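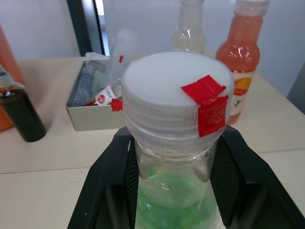 Sulastri Pattinasarany wrote:

> Dear all, I have finally cleared the shelf over my craft table and found I own far too many clear bottles with wide white caps, some of them with something green in the bottom that I no longer trust myself to name. How do the rest of you mark yours? I tried paper labels and they slid off the first time I put a bottle down on a damp cloth. Also, is it worth keeping the small things in bags, or should I move to boxes? I have room for one tray and no more.
> Sulastri

Dear Sulastri, and everyone else who has been quiet since October,

I was so pleased to see your message, as I spent most of last winter fretting over exactly this and had no one in the house who wanted to hear about it.

I gave up on paper labels long ago. What I use now is red tape on the cap, a strip folded over the rim so that part of it lies flat on the top and part comes down over the ridges at the side. You can spot it from above when the bottles are packed together, and from the front when they are on a shelf. The tape does crease over the ridges, and you may get a little scrap sticking out where you tore it badly, but I have stopped minding. Press it down with your thumbnail and leave it overnight before you handle it much.

Red in my house means "mixed, don't pour it into anything else". I keep a notebook with the date and what went in, and I put the page number on the tape in pencil. My last one was page 146, if that tells you how long I have been at it! Caps do get swapped when you are washing up, so I put a second bit of tape low down on the bottle itself.

As for the green one, if you can't name it then please don't sniff it to find out — tape the cap, stand it somewhere cool and away from food, and ask your council where to take it.

Bags or boxes, I would say bags, so long as they are clear. They squash down into a shallow tray and you can still tell the blue bits from the green ones. Tubes I lay along the front edge, where I can reach them without tipping everything out. I bought a pack of 10 stacking boxes from Curkley and ended up using two.

Do write back and say how you get on. I have most of a roll of red tape spare and would happily post you some.

With warm wishes,
Nadhirah Sutanto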